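4.2 Grasping on the shared bench

We built the arm up over many evenings in the Cabral workshop, and we are still rather fond of it, wrinkled sleeve and all. Fruit was our favorite thing to practice on - everyone had some at home - and it asks a good deal of a hand. For the apple trials (Figure 5) we laid the same dark cloth over the table and kept to a plain white plate, so that readers with a bench of their own can set up much as we did.

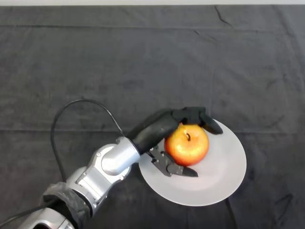

Constanza Sosa

Figure 5. The black hand closed around an apple, one lower finger beneath the fruit.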